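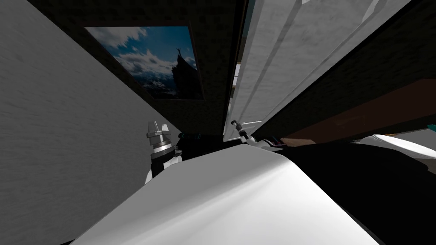 December, late, kitchen table

Right, tea's made, the dog has given up on me and gone to bed, and I'm finally sitting down to write about the choir business before I lose all the details. I've been putting it off for a week and my handwriting suffers when I try to remember too much at once.

So. Clavus had its winter concert tonight, my first one as an alto with an actual folder and an actual black shirt (thrift store, slightly too long in the arms, I rolled the cuffs under and pinned them). I joined in the fall mostly because Wiremu Bright wore me down. He kept catching me humming by the copier and telling me I had a perfectly good low voice that was going to waste on office supplies. I told him I hadn't sung in front of another human since eighth grade. He said that was fine, most of the tenors couldn't either.

Rehearsals I've complained about in here plenty, so I won't go back over all that. But I want to get down how the last one went, because it was terrible! We ran the Latin piece four times and every time we hit the page turn the whole alto row went off a cliff. You turn the page, you breathe, you look down for your note, and by then the sopranos are already off and running. Wiremu finally made us all take a pencil and write our first note of the next page at the bottom of the page before. Such a small thing. I wrote mine so hard I went through the paper.

Then today. I got off work at four, ate half a grilled cheese standing up, and drove out to Kumcombe in that gray sleety stuff that can't decide what it wants to be. Missed the turn by the feed store, of course. I always miss it in the dark. Got there with my hair flat and one sock wet from a puddle the size of a bathtub, and had to warm up in one sock with my other foot resting on top of my shoe. Marcy next to me laughed so hard she missed the whole first scale.

The church hall is a funny place to sing in. It's got that carpet on the back wall that eats everything, so from the risers you feel like you're singing into a couch. You have to trust it's getting out to people. I kept pushing, which is my bad habit, and by the second song my throat had that scratchy feeling. Note to self: water BEFORE, not a cough drop during. The cough drop clicked against my teeth in the quiet part and I wanted to crawl under the piano.

But the Latin piece! Oh, it went so well. I got to the bottom of the page and there was my big angry pencil mark, and I just had the note, it was sitting there in my head waiting, and the whole row came in together like we'd been doing it for years. I got goosebumps all the way up the back of my neck. Marcy bumped me with her elbow. Wiremu didn't smile while he was conducting (he never does, he looks like a man trying to read a road sign) but he did raise his eyebrows at us, and I'm counting it.

We had a woman from the Ashby group sitting in on cello for the slow carol, the one in the minor key that I was so snooty about in October. I take it all back. With the cello under it, it's a different song. I don't know how to write down what it does. It's like when you've been carrying groceries and somebody takes the bag from underneath. I had to stop looking at the audience because there was an older man in the third row with his eyes closed and his hand over his mouth, and I knew if I kept looking at him I'd be no use to anybody.

Mom came. She sat right on the aisle in her good coat and waved at me when we filed in, a big wave, like I was getting off a ship. I'm 44 years old. I waved back. Afterward she said it was lovely, and that I was the only one who looked as if she knew the words, and then she said my shirt was too big. All three of those are love, coming from her. She also told me that Grandma used to sing alto, in a factory choir of all things, and I never knew that! All those years of her humming over the dishes and I figured she just liked low songs. I asked if there were any recordings and Mom said honey, it was a factory choir. But there might be a photograph in the box in her hall closet, and I'm going over next weekend to dig.

What went wrong, so I've got it in one place and can read it before spring: the wet sock, the cough drop, I came in early on the second verse of the sleigh song (only one word, and I don't think it carried past Marcy), and I locked my knees in the long piece and got a little swimmy. They warned us about that. Bend the knees, dummy.

Cookies afterward in the side room. I brought the ginger ones and they were too hard, I left them in while I was on the phone with the insurance people, but they went anyway. Somebody's little boy took three and put one in each pocket and ate the last. The basses made a pot of coffee you could have paved a driveway with. I had two cups, so that's why I'm up at this hour writing in a notebook in my concert shirt.

Wiremu announced the spring program over the cookies and I'm already nervous. There's a long piece by some composer I've never heard of with the altos carrying the tune for 16 bars by ourselves. Sixteen! I can count the times altos get the tune on one hand. He handed out the music right there and I've had it open next to me while I write this, and there's a low F in there that I'm going to have to go looking for with a flashlight. I tried it just now, very quietly, and the dog lifted her head in the other room. I heard her collar.

Also he wants us to go over to Sisent in the spring and sing at the library there, which means a van, which means sitting next to Gordon and hearing about his gutters. I'd go anyway. I signed the sheet before he'd finished talking.

It's started to sleet again, I can hear it on the window over the sink. Got to be up at seven. I still have to hang this shirt up and find out where my other earring went, I had both of them at intermission. Tomorrow: call Mom about the box, return the folder clip to Marcy, buy pencils.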